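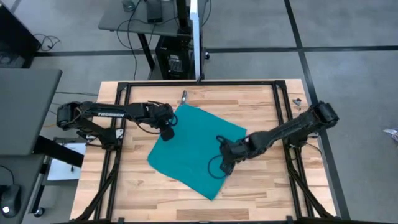 **Who are we looking for?**

A press and media relations assistant who likes the telephone, writes a clean paragraph and doesn't mind hearing "not this week" from a busy editor.

Peslow is a small public relations office in Orkport. We look after the press work for food makers, museums, two ferry lines and a handful of family businesses that have never had a press person of their own and are usually a bit nervous the first time a reporter calls them back. Most of what we do is old-fashioned: we find out what a client has to say, work out who might want to hear it, and then get in touch with those people one at a time.
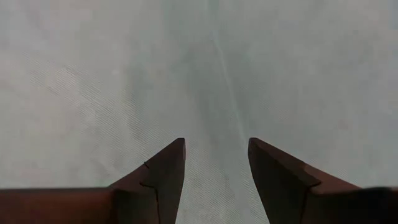

*2 min read*

The job has opened up because Lovisa Halvorsen, who has sat at the desk by the stairs for longer than she'd like me to print, is moving over to run our new account with Skeltetti. She'll still be in the building (thank goodness!) and will spend the first couple of months showing you how everything works, including the contact list, which holds 322 names at the moment and could use a good tidy.

## What you'd be doing

- Writing press releases, short ones mostly, and redrafting them when a client changes the launch date
- Calling and emailing local papers, trade magazines and newsletters
- Putting together the morning clippings for 14 clients
- Helping at press days, which can mean name badges, coffee, or standing in a parking lot in Aasen waving at a lost photographer
- Keeping the contact list up to date

You'd report to Margit Granström, who reads every release out loud before it leaves the office and will happily read yours.

## What we'd like to see

Some writing you're pleased with, on any subject at all. We've hired from newspapers, from a library and once from a garden center, and a degree in communications is welcome but we won't go looking for it. You do need to be comfortable talking to strangers, and you need to be able to spell people's names right, even when they've been sent to you three different ways. A driver's license would be a help for the press days.

## Pay and hours

This is a permanent position at 82 percent of full time, and we can talk about how you'd like those hours spread across the week. Pay depends on experience and we'll give you the figure before the first interview, so please just ask. The start date is in January.

## How to apply

Send a letter, a résumé and two writing samples to Aslak Grønli at our Orkport office by 10/4/20. Please put "Press assistant" in the subject line, or on the envelope if you prefer paper. Aslak answers every application himself, though he can be a little slow when there's a press day coming up.

If you'd like to chat before applying, call the office and ask for Margit or for me. We're both glad to talk, and a phone call won't count for or against you.

Roxana Avram
Office manager, Peslow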